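Workshop notebook, back table
29/12/2022

Quiet building, heating on its holiday setting, so I wore the coat until lunch. Sandrine Joly was in before me and had already moved my pencils.

Job for the day was the letter sorting layout for the Stuvodley set. The idea is the same one we had in September: three plates, a handful of foam letters, and you sort the letters onto the plates by whatever rule is going. Color is the easy rule. Shape is the one that starts arguments.

Got the letters out of the Busavov tin. The inventory says the tin and its two cousins hold 1,053 pieces, a figure I have never tested and don't plan to. Small pieces only for the first layout, eight of them, dropped in the gap between the plates and left how they fell. I did try arranging them nicely first. Sandrine said it looked like a shop window and swept them up again.

Plates went down in a triangle, blue on the left, mint green on the right, cream nearest the front of the table. We went back and forth over the cream one. It's the closest to you and so it ends up as the plate for everything you can't decide about, which is a fair description of how I use the front of my own desk.

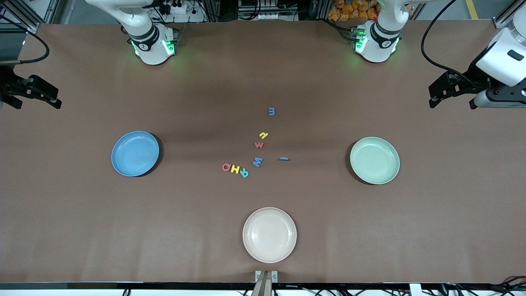

The m, n and w business is still with us. Turn a lowercase m over and you have a w, near enough, and foam has no opinion about which way up it goes. Today's draw had a blue m on its side, a yellow n, a red w and then a bigger blue W below them, so if the rule is "same letter" you need to settle first whether size counts. I say it doesn't. Sandrine says a big W and a small w are different animals. We wrote down both rules and initialed them like a treaty.

The little blue i is a nuisance in its own way. Lying on its side it could pass for a dash with ambitions. Keep it in the set anyway, people enjoy finding it.

Notes on the plates, for whoever orders next:
- matte finish is good, keep to it. The shiny ones from Courtois threw the ceiling lights back at you and I had a headache by three.
- the raised rim on the blue is worth having. Foam letters slide if you look at them.
- the mint green is pale. Fine on brown, not sure about it on a lighter top.

Paper: the brown sheet is smooth and behaving. Tape along the back edge first, then pull toward you, then the sides. Last time I started with a side and got a ridge down the middle that we all pretended to like. Skimivo sell the same roll under order no. 2696 (the catalog prints it as 2,696, as if it were a quantity, and I would love to know who has been caught by that).

After lunch, looked at bare tabletop for a while. Wanted to know how much clear space to leave beside a dish before the layout starts to feel lost. My answer is a good deal less than I thought. Sandrine's answer was to ask whether I was all right.

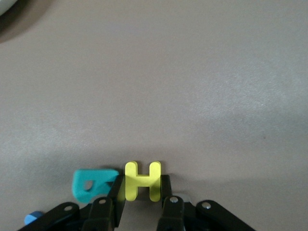
Clear stretch of tabletop, edge of something round at top left. One dark speck over to the right.

The speck: crumb, grit or a permanent resident, not established. Wipe the top down before the next layout regardless, and use the dry cloth, the damp one leaves the paper wavy.

Still to do:
- agree the W rule, or agree to stop talking about it
- label the tin lid on the lid, where one might look for it
- order one more roll
- 14 letters for the second layout, mixed sizes, no more than that or the middle of the table turns to soup
- get my pencils back

Packed up at four. Sandrine took the big W home to "think about it." Have put her down as the borrower.

548 views | 3 comments | 2 shares

Comments

pegboard_ruth
Size counts. A capital is a capital. Sandrine is right and you should give her the pencils too.

T. from upstairs
We have one of those tins! Ours has five letter Qs and no U. Is this normal for Busavov or did we get the leftovers?

Sandrine Joly
The W is on my fridge and it is an M now.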